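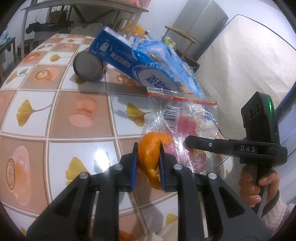
A curl of orange peel held over a patterned tablecloth.

Wandik

Wandik is a series of children's picture books written by Madalena Barros and illustrated by Merle Prendergast. It follows a small, round and rather worried badger of the same name, who keeps the bakery in the hillside village of Skorine and who would, most of the time, like a quiet morning and rarely gets one. There are 16 books in the main series, along with a cookery book, a book of bedtime rhymes and an animated television series made by Irkard. The stories are usually read aloud to children between three and seven, though plenty of older readers hold on to their copies.

Background

Barros was a school librarian when she began telling the Wandik stories, mostly on rainy afternoons when the children couldn't go outside and the good puzzles were already taken. The first one had no badger in it at all. It was about a loaf of bread that wouldn't rise, and a child asked who was baking it, and so Wandik came into the world to answer the question. Barros kept the loaf, and it turns up again in The Bread That Slept In, which was the first of the books to be published.

Prendergast joined when the two met at an evening class in bookbinding. She had drawn greeting cards and seed packets up to then, and her early sketches show Wandik as a much thinner animal with a long striped scarf. The scarf went, the stomach grew, and the flour on his nose stayed from the very first drawing to the last.

The book was taken on by Fuchs, a small publishing house then known mainly for walking guides. The first printing was 1,443 copies, an odd number that came from using up all the paper the printer had left in the right weight. A second printing of 3,000 followed before the next winter.

Setting

Skorine is a village of steep lanes and crooked chimneys, with a river at the bottom and a windmill at the top. A map is printed inside the front cover of every book from the third one on, and it changes a little each time: a bridge is mended, a tree comes down, a new family of voles puts up a fence. Children who own several of the books tend to lay them side by side on the floor and hunt for the changes, and Prendergast has said she put them in for her own nephew, who liked to catch her out.

Main characters

Wandik is the baker. He is kind and easily flustered, and he counts backward from ten when he is upset, usually losing his place at six.

Mrs. Pellow is a goose who runs the post office and reads everybody's postcards before she delivers them.

Tib and Little Tib are mice who live behind the flour bins. They are cousins, and Little Tib is the taller of the two.

The Miller is never seen. He speaks through the windmill's top window, and only a sleeve is ever drawn.

Style

The books are written in plain, rolling sentences with a good deal of repetition, and nearly every one has a line that children can join in with. In The Bread That Slept In it is "Not yet, said the dough," which comes round seven times. Barros reads each draft out loud while standing up, on the grounds that tired parents often read that way, and takes out anything that makes her run short of breath.

Prendergast works in ink and watercolor, and makes her brown tones from strong tea as well as paint. Her kitchens are crowded and friendly, full of cloths, crumbs, jars and half-peeled fruit, and a snail is hidden somewhere in every indoor picture.

Television series

The animated version was directed by Milan Vanhove, with Dougal Munro as the voice of Wandik. Vanhove kept the hand-painted look by scanning 875 of Prendergast's watercolor backgrounds, many of them painted fresh for the screen. The Miller is still unseen, although he does sneeze in one episode.

Music for the series was written by Abenezer Abdella, whose opening tune for clarinet and wooden spoons became very well known among parents of small children, some of whom wrote in to ask for a shorter one. A shorter one was made for the second season, and the first was brought back for the third.

Other books

Wandik's Kitchen Table is a cookery book for children baking with a grown-up, and includes the seed cake, the river buns and the honey twists from the stories. Goodnight, Skorine collects the rhymes that Mrs. Pellow sings on her rounds, with four new ones added at the end.

See also

Badgers in children's books
Picture books adapted for television
Fictional bakers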